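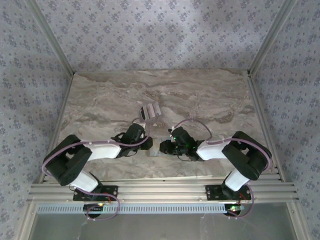
Skarnotik Workshop Publishes Build Notes for Two-Arm Bench Cell

GOSTGATE, December 25, 2018 - The Skarnotik shared workshop has published build notes, a parts list and wiring diagrams for a two-arm robot cell intended for assembly in a home or member-run shop. The release follows 14 weeks of bench work at the workshop's Gostgate unit.

The cell is an enclosed tabletop on a metal frame. Both arms mount on a single slotted aluminum rail along the near edge, each on its own perforated base plate, and face each other across the work surface. The slots let a builder shift either base sideways without drilling new holes. Each arm has its own electronics unit, mounted low at the front of the frame.

Cable routing takes up the longest section of the notes. Cables run along the outside of the elbow sections and are left with slack at the bases. An early layout with shorter runs pulled connectors loose at full reach and was dropped. The enclosure walls are finished in ordinary patterned wallpaper, and the notes give panel sizes for builders who prefer paint.

Total parts cost for the Gostgate build was $2,279, excluding hand tools. The parts list has 43 lines. Four of them, all brackets, were cut by Motby, a metal shop that also supplied the drawings now included in the download. Control software was written by members and is released under the name Warraich. It runs both arms from one desktop computer and accepts recorded or scripted motions.

Current test work covers picking up, handing over and setting down small objects between the two grippers. Results will be added to the notes in March, along with a revised base plate drawing.

The files are free to download from the Skarnotik project page. Printed copies are available at the Gostgate front desk at cost. Questions about the drawings should be sent to the workshop office.

Last updated: December 2018

We use cookies to remember your settings. By continuing to use this site you accept our cookie policy.

Related items
Warraich: installation and first run
Base plate drawings, revision 4
Gostgate bench booking rules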